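July, late, kettle on again

It's signed! Both copies, every page initialled, and mine is in the blue folder under the stereo where I can look at it whenever I like (I've looked at it a lot). Ornska has a licence to put out the Rudov album on vinyl, the whole thing, with the long version of the closing track that was chopped off the cassette. I've wanted to write that sentence for such a long time that I'm half tempted to write it again underneath.

For anyone who hasn't been reading along: Rudov made one album, sold it as a cassette at their own gigs, and then got jobs and moved apart the way bands do. There were 125 copies. Mine came from a market stall in a case that belonged to something else, and I played it in the car until the high end went. It's such a good record. The drums sound as if they're in the next room and the singing sounds as if it's in your ear, and there's a bit in the middle of side one where the organ comes in a bar early and they just left it in and it's the best moment on the tape.

Terms, because I like to have them written down somewhere other than the folder. The profits are split 50/50 once the pressing and the mastering are paid off. The band keep their publishing, all of it, which I'd never have asked for anyway, and they keep the recordings too. I get to sell the vinyl and the downloads for the length of the licence and then it goes back to them unless we both want to carry on. No merchandise, no touring, no slice of anything else. I've read so much this year about the giant deals where one company takes the tickets and the T-shirts and the songs and probably the singer's breakfast, and I do see why a huge act would say yes to it, but it felt lovely to sit down with something that fits on a few sheets of paper and that everybody in the room understood. 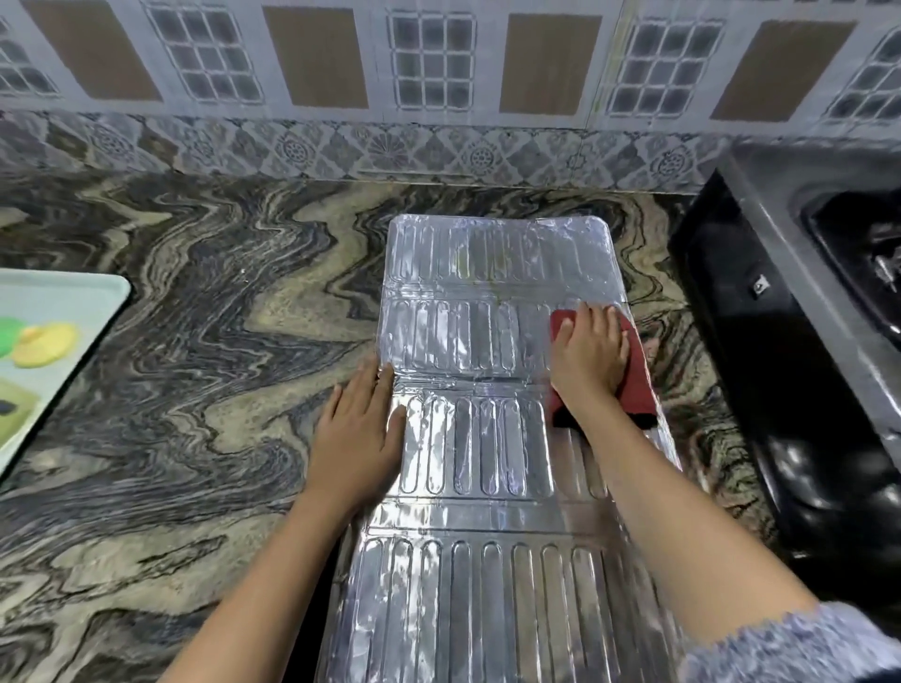 Kitchen worktop, foil and a dark red cloth.

The only sticky bit was streaming. Alaoui, who'll be doing our distribution, wanted it folded in with everything else, same rate, same term. The band were nervous, and I think they were right to be, because they'd put the songs up themselves a while ago and they earn a little from them each month and it's theirs. We went round it a few times by email. In the end I suggested leaving streaming out completely for the first stretch and coming back to it when the record's been in the shops for a bit. Alaoui said fine! Just like that. I'd worked myself up for a proper argument, I had notes and everything, and it was over before I'd finished my toast.

Then the masters. I'd been dreading this part, I'll admit it here. The contract says the band will deliver "the original recordings in the best available form" and for weeks the best available form was looking like my car cassette. But Ranow, the studio where they did it, still had a reel on the shelf with the band's name spelt wrong on the spine. They played me a minute of it down the phone and even down the phone I could hear more bass than I've ever heard on that record. There's a whole second guitar on the third song. I've been listening to it for years and never knew it was there.

The reel has 19 tracks on it. The cassette doesn't have anything like that many, so we've now got a pile of things that even the singer had forgotten, some of them plainly just warming up, and one that sounds like a finished single and has no title. We had to put an extra line in the licence to cover them. I rang the solicitor in a bit of a flap about it and she was very calm and said it was a line, and it was a line, and she didn't even charge me for it.

I've got strong feelings about what to do with the extras and I'm trying to sit on them. The sensible plan is the album as it was, in the running order everybody knows (everybody! all 125 of us), and the spare songs as a download with it. The other plan is a second disc. The second disc would be gorgeous and it would also nearly double the pressing bill, and then the split doesn't start paying the band until goodness knows when, and the whole point was to get them some money. So I wrote to the band this morning with both versions costed out, one under the other, and tried very hard not to let on which I was hoping for.
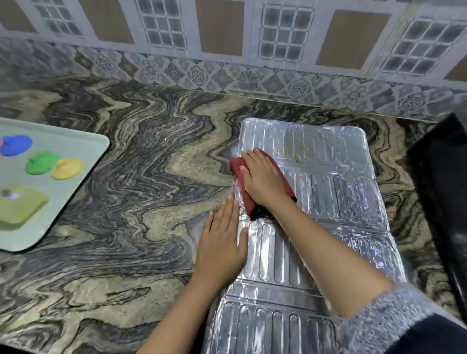 Sachiko Kuroda replied before I'd got my coat off. Do the single album, she wrote, do it properly, and if it sells then we can all be greedy about the rest. She also wants the untitled song kept back altogether until they've had a chance to remember who wrote it, as the songwriting shares on the others were agreed at the time and this one never was. "I don't want to fall out over a song none of us can name," she put at the bottom.

She's completely right, and I'm glad she said it before I'd gone and promised it to people. I hadn't even thought about the shares. I've made a note to send round one of those split sheets, with a space for everybody's percentage, and they can fill it in when they like. It can wait for years if it has to. It's waited this long.

So, single album. I rang the pressing plant and we've got a slot, later than I'd hoped but it's a slot, and the test pressings come first so there'll be a parcel to get silly over in the meantime. Ranow will do the transfer and they've asked if I'd like to come and sit in. Would I! I'm taking the cassette with me so they can check the fades against it, and also because I'd like the two of them to be in the same room for once.

Still to do: send Alaoui the barcode form. Ask whether the band have any of the old flyers, as the sleeve needs something on the back and I'd rather it came from them. Find out who took the cover photo and get that in writing too, it's not mentioned anywhere in the contract and it ought to be. Pay the deposit before the plant's office shuts at four tomorrow.

Going to play side one again now, quietly, with the window open, and then bed.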